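Bramero 黑色网布办公椅

型号:Groltton 网布款
售价:825 元/把
起订:一把也卖
发货仓:Sandgate

先说一句,我自己店里店外坐的都是这把椅子,所以这个页面写得有点啰嗦,大家挑着看就行。想看尺寸和运费的直接往下拉!

我以前是坚定的皮椅派,总觉得网布看着单薄,像临时凑合用的。后来有一年夏天搬到一间朝西的屋子办公,下午太阳一晒,皮椅背后全是汗,站起来衬衫能粘在上面(真的很尴尬)。当时仓库里正好有一把退回来的网布椅,我拖过来坐了一下午,第二天就没再换回去。现在那把皮椅在我爸的阳台上,上面放花盆。

这把椅子的样子很普通,全黑,网布,底下是五爪带轮子的脚。我觉得普通是好事。办公室里的家具过两年总会换,白柜子、木桌子、黑桌子,来来回回地搬,黑椅子放在哪儿都不扎眼。我有个客户买了一批带橙色坐垫的,刚到的时候全公司拍照,半年后来问我能不能换成黑的……换不了啊,坐过的椅子我也没法收。

坐感方面,网布绷得偏紧,刚坐的头几天会觉得有点硬,尤其是平时坐惯软沙发的人。坐上两三个星期会松一点点,但不会塌。喜欢整个人陷进去那种感觉的,这把真的不适合你,请看隔壁的 Kovalchuk 加厚坐垫款,售价 1,229 元,贵一些,也重一些,搬楼梯的时候会骂我。

关于轮子,这是问得最多的。标配的轮子适合硬地面,瓷砖、自流平、抛光地面都滑得很顺,顺到什么程度呢,坐着蹬一脚就能从桌子滑到饮水机那边接水。地面有点坡的要注意,人一起身它可能自己溜走。铺地毯的办公室请在备注里写“地毯轮”,免费换,但一定要下单的时候写,发出去再补寄轮子就要你们自己出邮费了。

另外提醒一个小事:地上有电源线、网线的,麻烦先收一收。轮子从线上压过去,一次两次没什么,天天压,线皮迟早要破,椅子也容易卡住。我自己的做法是插线板靠墙放,线沿着墙根走,实在要横穿过道的就套一个线槽,几块钱的东西。

清洁很简单,网布用吸尘器的小刷头吸一遍,再用湿布擦。不要用漂白水!有位顾客拿漂白水喷过,网布白了一块,发照片来问是不是质量问题,我看了半天都不知道怎么回。轮子里会缠头发,翻过来用镊子夹出来就行,一两个月弄一次。

安装我就不吹“三分钟装好”了。我手熟,拿六角扳手慢慢拧也要一会儿。顺序是先装五爪脚和轮子,再插气杆,然后装坐垫底盘,最后上椅背。椅背的螺丝先都别拧死,全部对上孔以后再一个个拧紧,不然最后那颗一定歪。扳手在配件袋里,拆箱的时候别跟泡沫一起扔了。

再说说怎么摆。小房间别贪多,椅子背后要留出能拉开、能转身的地方,桌边那把转过去以后别顶着过道。靠柜子放的时候先把柜门开一下试试,我就见过椅子推到柜子前面,每次拿文件都得先搬椅子的。窗边如果有长台面,可以配圆凳,短时间坐坐挺方便,不用的时候往台面边上一靠,也省地方。圆凳我们也有,页面在另外一处,搜 Bramero 就能看到。

运费和售后:
满 1,000 元包邮,不满的收 40 元,所以买一把的要付运费,买两把就不用了。
偏远地区先问客服,别直接拍。
气杆、底盘、轮子有问题,拍个视频发来,我们寄配件,你自己换;实在不会换的,打电话我一步一步讲。
没拆封可以退,拆了装好坐过的不退。

团购的找 Mwajuma Waweru,她管大单,回复比我快,脾气也比我好。要开票的把抬头一次发全,税号别少一位,她上个月为了这个来回改了好几趟。

颜色只有黑色,别再问灰色了,灰色那批一月就卖完了,补不补货我也还没定。 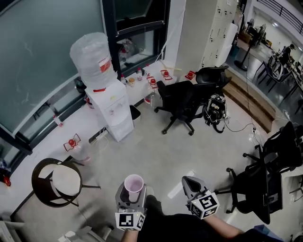 黑色网布办公椅,浅灰抛光地面,旁边是白色高柜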